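Acabei o draft da liga às duas da manhã e ainda estou a tentar perceber como é que saí de lá com três bases e nenhum poste de jeito. Somos doze, a liga chama-se Lendport (é uma história comprida, mete um grupo de WhatsApp e um corretor automático) e este ano mudámos para pontuação por categorias. Ou seja, tudo o que eu sabia deixou de servir!

## O erro da segunda ronda

Tinha o Landis ali à mão, 33 minutos por jogo, ressaltos garantidos, e o que é que eu faço? Vou atrás do Abou Zeid por causa dos triplos. Fez 167 na época passada – muito bonito, só que os lançamentos livres andam nos 70 por cento e isso, em categorias, dói todas as semanas. O Fouad Naciri apanhou o Landis logo a seguir e ainda me mandou um áudio a rir.

O Jabari Sang, que ganhou no ano passado, fez o costume: esperou, esperou, e foi buscar titulares na nona ronda quando o resto da malta já escolhia pelo nome. Deixei-lhe o Silgate e já estou arrependido.

## O plano até ao Natal

Vou desistir das percentagens e atacar roubos, assistências e triplos. Com três bases também não tenho grande escolha. Quero trocar um deles por um poste antes de novembro, e se alguém da liga estiver a ler isto: sim, o Abou Zeid está disponível, façam propostas (decentes, Fouad).

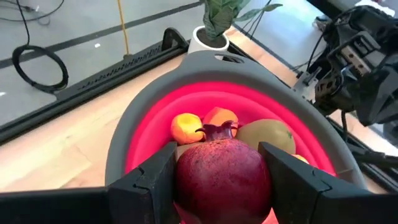
## Quem anda livre

Ainda há dois ou três suplentes interessantes por apanhar. Procuro sobretudo equipas com quatro jogos na primeira semana e treinadores que rodem muito o banco. Logo à noite vejo os minutos da pré-época e decido quem corto, provavelmente o extremo que escolhi na última ronda já meio a dormir.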